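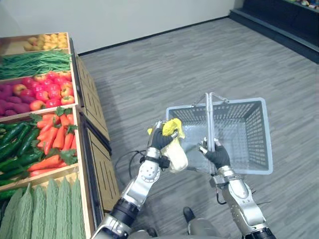

I went to see Mellthorpe play at home for the first time since spring. Kickoff was at three and I got there 20 minutes early, which was plenty. The attendance was given as 3,326, and most of those were in the covered stand by the time it started to rain.

Mellthorpe came into the game in tenth place. They had lost at Ganodel the week before and the coach changed the back line, moving Glória Esteves from left back into the middle. I have wanted to see her there for a while. She reads the game well and she doesn't dive in.

Jibrin were the visitors. They sit four places higher and they play a long diagonal ball to the right wing whenever they can. It worked once, early on, and they scored from the corner that followed. The marking at the near post was poor. Same problem as last season. 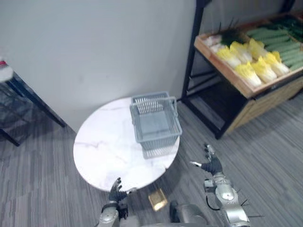
After that Mellthorpe had more of the ball but didn't do a lot with it until the break. The second half was better. They pushed the fullbacks up and started winning the ball back in midfield, and the equalizer came from a throw-in that Jibrin only half cleared. Esteves hit it first time from the edge of the box – low, through a crowd. I was right behind it and still didn't see it go in until the net moved.

It finished 1-1. Jibrin had a header cleared off the line near the end, so I think a point was fair. Some people near me wanted a penalty for a handball. From where I was standing it looked like it hit his shoulder. 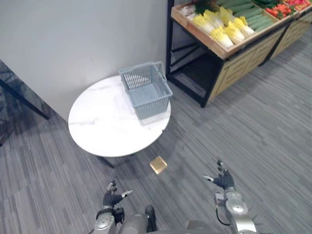 The away section had some 376 in it, a good number for an October game in that weather. They sang the whole way through. The home end was quieter, apart from the ten minutes after the goal.

Next up is Prisano away. They have won 2 of their last five and they don't concede much at home, so I'm not expecting many goals. I'd keep the same back four and start with two up front this time. The bus leaves at nine in the morning and I have a seat booked on it.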